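Newsletter > Software > Motion planning

Hello again from the Jerkov planning group! It has been a cheerful month, mostly because release 13 of Zatilent – our motion planner – now checks clearance on whatever the arm is holding as well as on the arm itself. We ran it through 600 simulated grasps before moving to the bench, where the cups and the mesh holder make a nicely crowded corner to plan around. Our friends at Belkadi have asked for the settings file, and it will go out with the May notes.
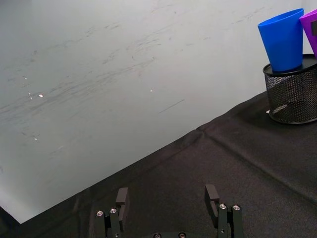
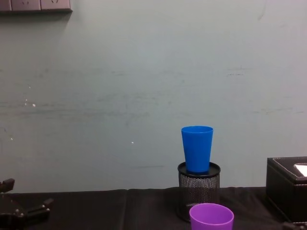
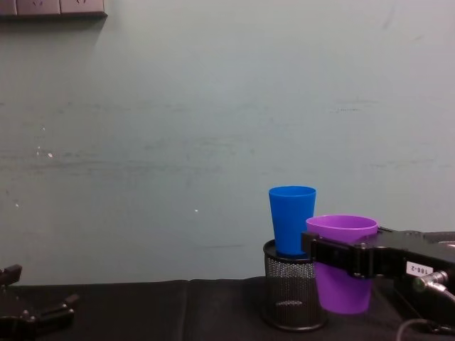
Cups and mesh holder on the bench; in the last picture the right gripper has the purple cup.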